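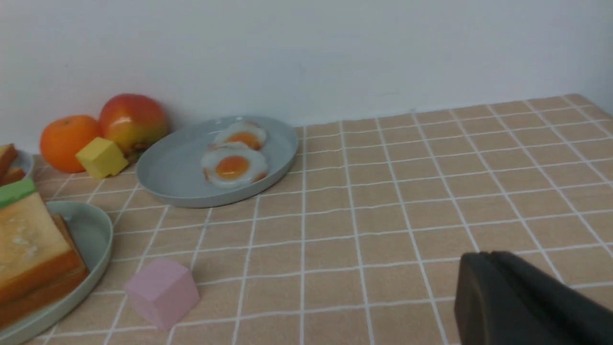 Play food on the gridded cloth, gripper at lower right.

14 August 2022

The budget for the second arm is due in September, so I spent the evening on the numbers. Two quotes are in. Kekana wants 3,584 for the arm with gripper and wrist camera, controller included. Plustia wants 2,445 for an arm of similar reach, but the camera mount and the finger set are separate lines, and shipping to Drundville is not in the price.

On paper Plustia is cheaper. Add the mount, a spare set of fingers and a power supply that matches our outlets, and most of the gap closes. I have not put a figure on my own hours for the bracket work.

Fingers are the item I underbudgeted last time. The ribbed face does the gripping and it wears. A thin object on a plate, such as a toy fried egg, leaves very little room for the tip to get under an edge,

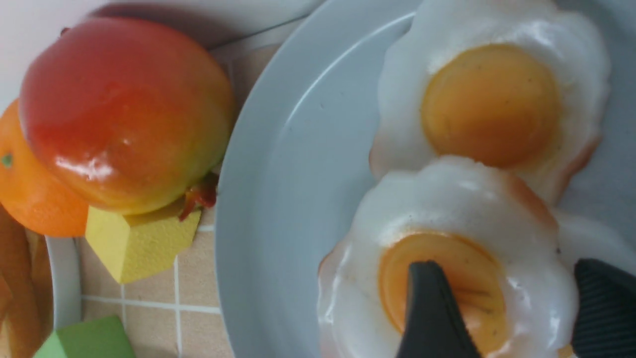
and a tip that is even slightly rounded off will slide. I am now planning on six spare pairs per arm for the year. Both vendors sell them in packs of 2, so the count works out either way.

The camera line needs more thought. Kekana's unit has a fixed shutter setting that I can't find documented. Plustia lets you bring your own, which means I can choose exposure but also have to pay for it. Blur costs usable images, and I would like that settled before I sign anything.
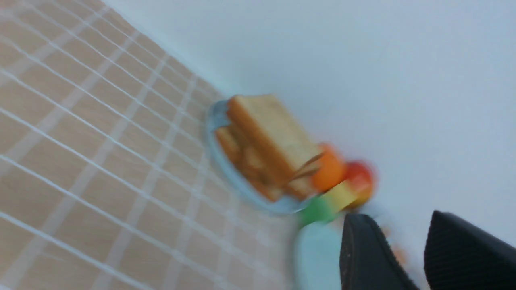 Wrist view with motion blur. Sandwich on the plate, gripper fingers open.

Props are a rounding error. They go under Stundavance consumables, same as the tablecloth.

Still open: warranty terms from Plustia, and whether Kekana will hold its quote past the end of the month.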